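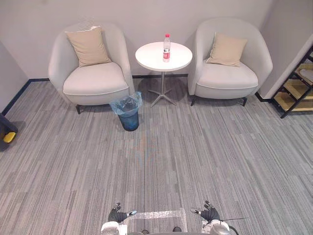
Breakout areas are my favourite part of the November walk-round, and the Naidoo lounge corner is the one I always look forward to! It's a small space that gets used all day long, so little things creep in, and it rewards a proper look. The two tub chairs sit back against the wall with the small round table between them, which leaves the carpet in front nicely open. I'd love every corner in the building to be laid out like this. The only thing I'd nudge is the dark blue bin near the front leg of the left-hand chair, because that's just where your foot goes when you get up.

Inspection checklist, shared areas, first floor
Area: Naidoo lounge corner and the partition beside it
Checked by: Kwabena Atinga
Marking: OK / Watch / Fix

FLOOR

1. Carpet tiles flat, no lifted corners
OK. Walked it in both directions and then did the shuffle test in soft shoes (drag your feet like a bored teenager, it finds a raised edge faster than any torch). Nothing caught. Very pleased, as we had two tiles reglued in the spring and I couldn't tell you now which they were.

2. Seams closed, no fraying
OK. Please keep the spare tiles in the Skarnov store and don't let them wander off to other floors. Matching the stripe later is a headache.

3. Skirting fixed and unbroken
OK. Pressed along the full run with my thumb. There's a scuff or two at vacuum height, and I'm not going to raise a job for those.

4. Walking route clear
Watch. See the note on the bin. Move it round to the side of the chair and this becomes an OK.

SEATING

5. Chairs stable, no rocking
OK. Sat in both, leaned hard on each arm, then did it again with my full weight forward on the front edge. Solid! The Brorance chairs in the old reception had wobbled badly by this age, so these have been a lovely surprise.

6. Legs tight
Watch. The left chair's back leg took a quarter turn by hand. I've snugged it up and I'd like someone to try it again at the next check. No tool needed, just tip the chair gently on to its back with a second person holding it.

7. Fabric sound, no tears or exposed fixings
OK. Ran a hand down the seams and under the seat pads. Found a biro.

8. Fire labels present underneath
OK, both readable. If you're new to this form, this is the one people skip as it means getting on the floor. Get on the floor!

BINS AND WASTE

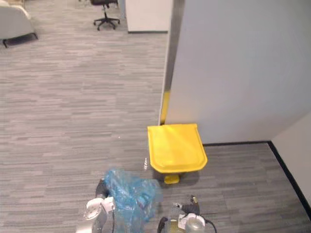 A good bin in the right place does more for a tidy floor than any number of signs, and I will happily talk about this for longer than you want me to. Ours needs to be easy to reach, easy to empty and well out of the way of anyone coming round the corner with a hot drink. The yellow pedal bin is tucked up against the base of the white partition, and against the striped grey carpet that lid is impossible to miss, so top marks for whoever picked the colour. The pedal faces out into the room too, which is how I like it. Do keep it that way when you put the bin back after emptying.

9. Pedal works, lid opens fully and drops shut
OK. Pressed it 21 times because the form asks for "repeated use" and I got carried away. Smooth every time, no sticking and no squeak.

10. Bin stands steady when the pedal is pressed
OK. It didn't creep forwards on the carpet, which the old one did constantly.

11. Liners fitted, not overfilled
OK. The small blue bin has its bag folded over the rim just as it should be. If the bag has slipped down inside, take the extra few seconds and pull it back up, it makes emptying so much cleaner.

12. No glass or batteries in general waste
OK on the day. The battery tub is still by the Pruka printer and there's plenty of room in it.

PARTITION AND SHELVING

13. Panel upright and firm at the base
OK. Gave it a good push at shoulder height on both sides of the corner. No give at all.

14. Panel edges smooth, nothing to catch clothing
OK. I use an old woolly jumper sleeve for this and would recommend it to anybody.

15. Shelving unit fixed, nothing heavy up high
Fix. The unit itself is in good order and the shelves are level, but I couldn't find the wall strap on the right-hand side. It may have come off when the unit was shifted along. Job raised, and in the meantime please keep folders and anything weighty on the lower shelf.

SIDE TABLE

16. Top level and secure on its stand
OK. It's a single slim pedestal, so I was ready to be picky, but it passed with ease. I press down on the edge at opposite points and watch whether the feet lift. They didn't.

17. Top clean, free of spills
OK. A wipe with a damp cloth is plenty. No spray polish, please, as it leaves the surface slick and cups slide.

18. Drinks have lids where possible
OK, and thank you! Capped bottles are the easiest win in this whole area. 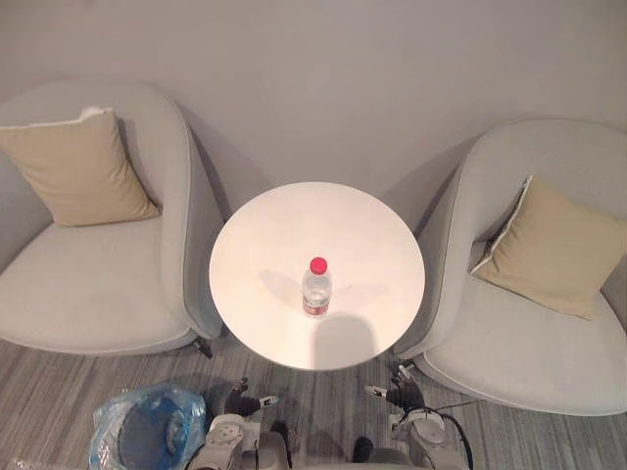

Item 18: bottle with its red cap on, set in the middle of the table between the two chairs.

19. Nothing stored under the table
OK. The feet need clear carpet all round or the stand sits crooked.

RESULT

Fix: 15
Watch: 4 and 6
Everything else OK.

Comments for the next checker: start with the chair leg while you're fresh, and take a friend for the tipping. The light is best in this corner before 10 in the morning, which helps with looking along the carpet for raised edges. Leave yourself time to sit down in each chair properly. It's part of the check, and they are very comfortable.

Kwabena Atinga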